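FOR IMMEDIATE RELEASE

Clollside Office Opens Its Lost Toy Shelf After 2 Years of Stepping Over Things

December 1, 2018 — Zamside, the shared workspace in Clollside, will spend this month returning soft toys left behind by the children of its tenants. The office has 171 of them. It rents desks to 100 people, most of whom claim to have no idea how this happened.

Sorting began in September on the ground floor, between the brick wall and the gray metal cabinet, where there was space to lay out a board and sit down next to it. 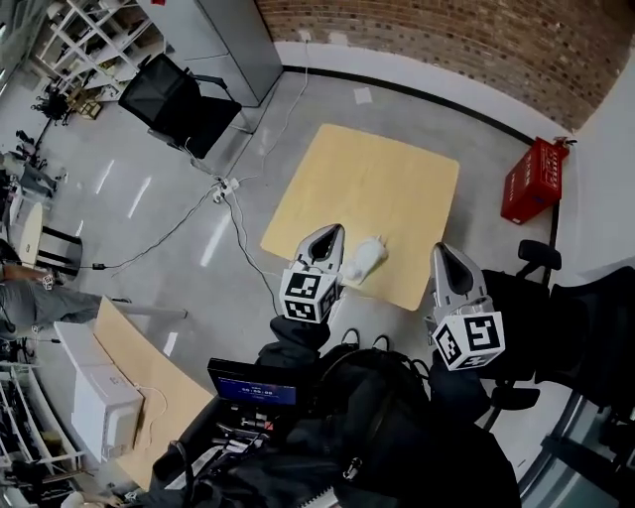
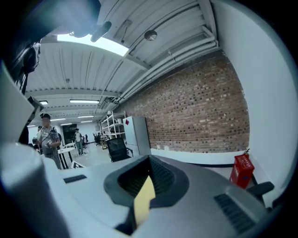
"We found four elephants in one drawer," said Ningsih Sumampouw, office manager. "I put up a notice. Three people came to look at the elephants and went back to work."

Toys will be sorted by animal, then by size, then by how badly they have been chewed. Owners may collect on weekdays before noon and should be ready to describe the ears. Tenant Eduardo Abella has already taken home a bear he now believes belongs to someone else — he has been asked to bring it back.

Anything left at the end of the month goes to the Sarmiento playgroup, which has agreed to take them all, apart from the one that sings.

Contact: Dexter Talavera, Zamside front desk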